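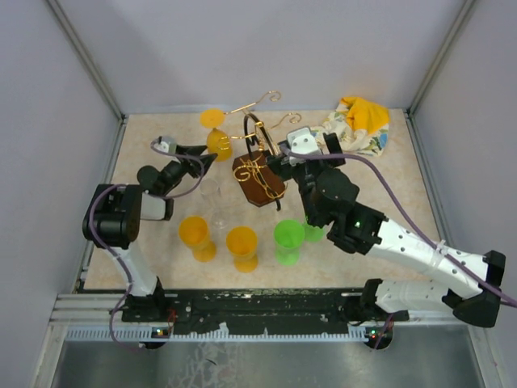 Opening: why I wanted to talk about stands

(Slide 1 stays up while people find their seats. Wait for the door to close.)

Good morning, everyone, and thank you for coming in to Lokberg on a day when I know plenty of you had gardens to see to. My subject is the wooden stand, and I should warn you that I could go on about stands until supper, so if I'm still talking when the coffee comes out, please just start pouring.

I'll begin with the one on the screen. Look at the wood against that tabletop, the pale beige with the marble-like pattern in it. I love that pairing. A pale top is kind to wood, and you don't need to know a thing about furniture to see it. Put the same stand on a dark brown table and you'd have to go looking for it.

(Pause here. Ask who has a wooden stand of any sort at home. Plant stand, cake stand, mug stand, book stand, they all count. Let people call them out, it warms up the room nicely.)

What a stand does for you

My grandmother kept her cake stand out all year, cake or no cake. It held the mail, a ball of string, the scissors and very often a lemon. I used to think she'd simply never put it away, and it took me a good many years of keeping my own house to see that she was using it as a shelf in a place where no shelf would go. It lifted the small things up off the table so she could wipe underneath without moving them one at a time.

That's the heart of this talk, so say it slowly. A stand gives you a second level on a surface you already own. Most of us, when the counter fills up, start shopping for a bigger counter (or in my case a bigger kitchen, and we know how that conversation went at home).

(Slide 2, my hall table before. Slide 3, the same table after. Don't apologize for the wallpaper.)

Picking one

I get asked about this more than anything else. The stand I have at home is an Onsri, the low one, and I bought it secondhand for 30 dollars with a wobble that I cured with a scrap of felt. I've also had a Drundale, taller and very handsome, and I gave it to my sister when I got tired of knocking it over with my sleeve.

So do measure first. Measure the depth of the table, and then measure whatever is going on the stand, with its handle, its lid and its leaves. My hall table is 70 centimeters deep, and I still managed to bring home something that stuck out over the front of it.

Press on one side of the top with your hand before you pay. Then press on the other side. If it tips in the shop, it'll tip at home, and it will choose the evening you have company.

(Pass the Onsri around now. Start it on the left, it came back faster that way at Clornach. Remind people the felt is only glued.)

Putting it in its place

Now, people will put a stand right in the back corner, and then they can't reach it, and a month later it's holding one dried-up pen. Bring it forward to where your hand goes naturally. Leave yourself some table on both sides too, because you'll want somewhere to set down the thing you're taking off in order to get at the other thing.

If your top is a light one, like the beige one we started with, slip something soft under the feet. I use felt, my neighbor uses cork, and we've agreed to leave it at that.

(If time is short, skip from here to Looking after the wood.)

The Clornach pantry

I promised I'd tell this one. When we sorted out the pantry at the Clornach hall, we had 44 jars and a single long table, and the jars stood so deep that the paprika at the back had been bought three times over. We put in four plain wooden stands, nothing fancy, tall jars behind and short jars on top, and everything could be read from the doorway. The whole job came to 150 dollars, and that included the labels and a very good lunch.

(Slide 4, pantry. Somebody always asks about the blue labels. They're ordinary freezer labels.)

Looking after the wood

A dry cloth most days, a barely damp one when there's jam involved, and a dry one again afterward. Oil it if it's the kind that likes oil, and try a patch underneath first. Keep it away from the radiator. Mine spent one October beside the radiator and came out with a little split along the edge, and I'm still cross with myself every time I dust it.

Don't stand a wet plant pot on bare wood. Use a saucer. I know you know this, and so did I.

Questions

(Leave ten minutes. Go back to slide 1 for the questions so people have something nice to look at.)

Likely ones: painting over old varnish (sand it first, and be patient), woodworm (show the small card), and where I found the Onsri (the secondhand barn on the Drundale road, and please leave me the low ones).

Thank everybody, mention the sign-up sheet by the coffee, and collect the Onsri before anyone leaves.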